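3.2 Containers and lids

Clear plastic was chosen for all of the household storage tasks in this part of the study. In our earlier survey of home storage, 218 households were asked which containers they used for small loose items, and clear bins with a separate lid were named more often than drawers, baskets or cardboard boxes. The reason most people gave was that they could see what they had without opening anything. We wanted to look at packing with that kind of bin, and in particular at the lid, which earlier work on tidying has mostly left out.

The work table was covered in brown paper and marked out in squares with blue tape, so that the place of a bin could be noted by column and row. Paper was replaced when it tore or creased badly. 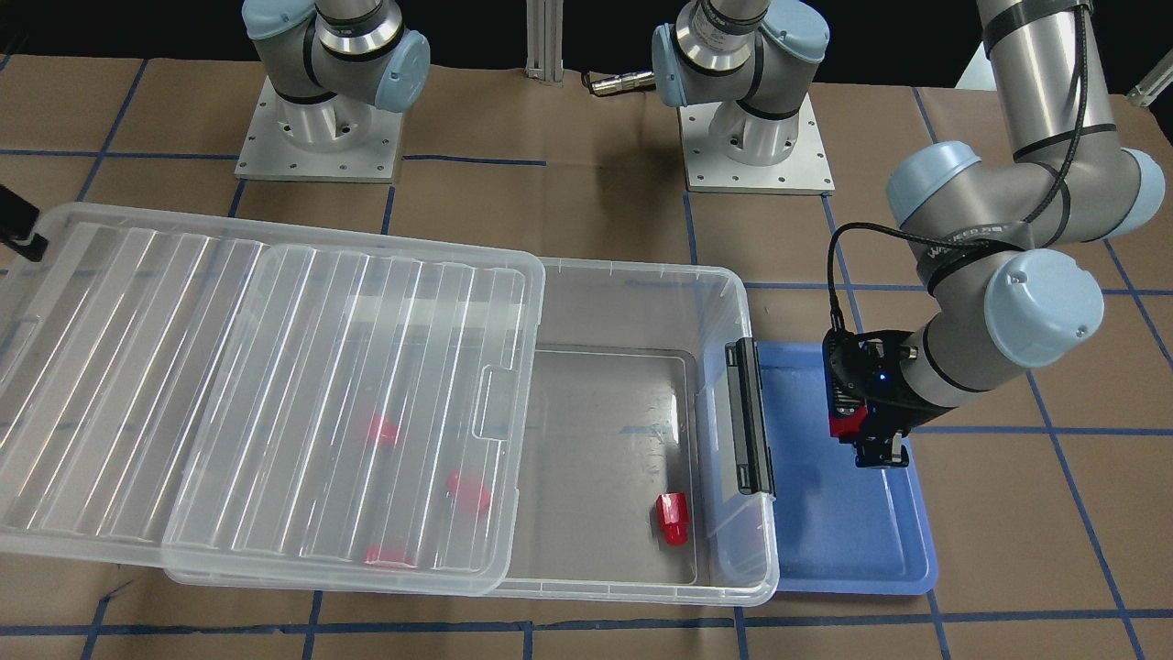

A lid can be in more states than open and closed. In the coding scheme we use five: off, resting, part-way, seated and clipped. Part-way covers any position in which the lid lies over some of the opening and leaves the rest free. Coders at Isdale found this the hardest state to agree on, as a lid that has slid a little to one side can look seated from a low angle. We therefore asked them to judge it by whether any of the floor of the bin could be seen directly, with no plastic in between. Ridged lids caused fewer disagreements than smooth ones - the ridges make the edge of the lid easier to follow against the bin.

Lid state was recorded separately from contents. An empty bin with its lid part-way on and a full bin with its lid part-way on receive the same lid code.

3.3 Contents seen through the wall

The second coding question was how much can be said about a bin's contents from the side. Ribbed walls blur small items, and pale ones tend to run together. A coloured item lying against the wall is usually noticed first, though its shape may still be unclear. Coders marked each item as named, seen but not named, or not seen. 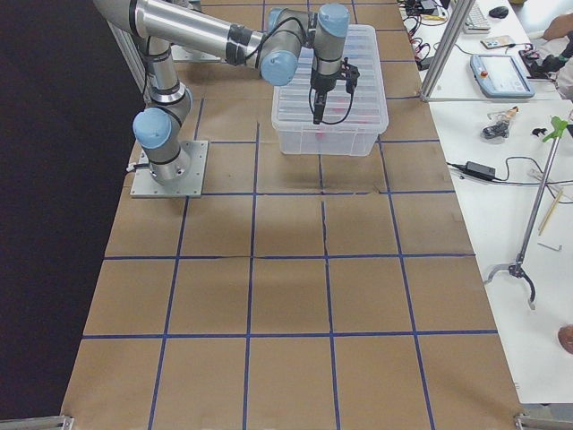
9 min read

Figure 2. Clear bin with ribbed sides on the taped table. A few pale shapes and a small pinkish-red object near the bottom front edge show through the wall.

Of the 19 item types in the Pristo list, five were left out of the analysis because they were too thin to be told apart through ribbed plastic. The remaining types were kept even where agreement was low. Shadows falling on the paper were not coded, but coders were told to ignore them when judging where a bin stood in relation to the tape lines. A bin lying across a line was given both squares.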